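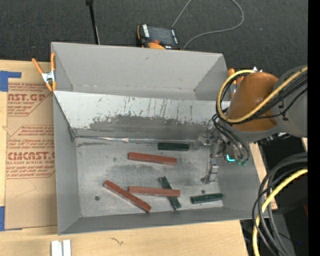 The bin on the table, with the red and green blocks and the arm over the right side.

Print this page | E-mail to a friend

26 April 2020, posted by the owner of this blog

Some readers asked me when I will write again about the Paewai. This is the name I gave to my sorting project, after the label on the first motor I bought for it, and the motor is gone since long but the name stayed. The answer is that I wanted to have a result first, and I have only half a result. I will write the half.

For those who are new: I want the arm to take blocks out of a metal bin, one after another, and put them away by colour. The red ones in one place and the green ones in another. It sounds like a task for a small child, and my sister said so too. A child has eyes in the correct place and two very good hands, and I have one gripper and a lot of cables.

Until winter I was building at Roswood, the shared workshop in Ircombe. I paid there for a corner with a table and a locked shelf. It is a good workshop and I will go back, but now the arm lives with me. I carried everything up the stairs in pieces, and I needed a full weekend before it moved again. The floor here is carpet, and I was worried about it for the table, so I checked the level each morning of the first week. It does not move. I worried for nothing.

The bin is the part which took the most of my time, and I did not expect this. My first bin was a plastic box from the kitchen. It was light, and each time the gripper touched a wall the box travelled a little, and then all my positions were wrong. The metal one I bought second-hand. It is heavy enough for itself, but I still put a spring clamp at the left and at the right, with the orange handles, on the rim. I know that this is not how an engineer would fasten it. I can take the clamps off in a moment when I want to clean, and this is more useful to me than screws.

It has a sloping panel inside, towards the back. I had the idea that a block which is pushed against the wall would be impossible to take, so the slope should bring it down again to the flat floor. This works well for a block which comes to the slope with its long side. When a block stands with one end on the slope and the other end on the floor, it can stay like this for ever. You can see on the panel a dark band in the lower part where the surface is worn, and I leave it to you to judge if I should have polished it. The colour camera does not like this band. Dark green and dark grey are neighbours for it, and for some time it reported green blocks where there was only dirty metal. I solved it by teaching it the empty bin first, and by looking at the difference.

The most difficult situation is one block across another. In the picture there is such a pair, a red one lying on top of a green one. My old program chose the block nearest to the gripper. With a crossed pair this was the lower one quite often, and the arm took it by the end and lifted both. Now the program looks for the block of which it sees the complete outline, and takes this first. If it finds no complete outline, it makes a gentle push to the side and looks again. I am a little proud of the push. I wrote it on a Tuesday night in one hour, and it is the only part of the code that I never had to correct.

Now the numbers, for the people who like numbers. My log has 3943 attempts since August. Most of them are from the old program and they are not worth much. With the new one I started the count again, and the longest series without a mistake is 33 blocks. It ended with a block that was held too near to its end, turned in the finger and fell back. I watched it happen and I could not stop it, because I had tea in my hand.

About the cables I must also write something. The yellow one runs along the arm and makes a wide loop at the side of the orange cover, and the black ones go with it towards the wrist. I made the loop wide with intention. In the first version the cable was short and tidy, and at the far corner of the bin it pulled on the connector, and the arm stopped with an error that I did not understand for four evenings. I changed a power supply, I changed a driver, I read a forum in a language that I do not speak. It was the cable. So please give your cables more length than looks nice.

The control pendant lies on the carpet behind the bin. This is a bad place for it. I should have the stop always near my hand, and I wrote this rule myself in an older post. I have bought a hook for the table edge and I will mount it this week.

The next step is a cover. I have a sheet of cast acrylic, still in its brown protective paper, and it is lying beside the bin and waiting. I would like to make a low guard at the front, so that a dropped block does not jump to the floor. I have never cut acrylic of this kind. At Roswood there was a saw for it with the right blade, but here I have only a hand saw and a small router. If somebody has experience with scoring and breaking it, I would be happy to read your advice. I have read that one should keep the paper on during the cutting, and I will do it so.

After the guard I want to change the finger tips. A firm called Neretti sells soft ones, and the price is roughly 2 times what I wanted to pay, so first I will try to cast my own. The mould is already drawn. I still have to find out where to buy the silicone in a small quantity, as all the shops I have asked want to sell me a bucket.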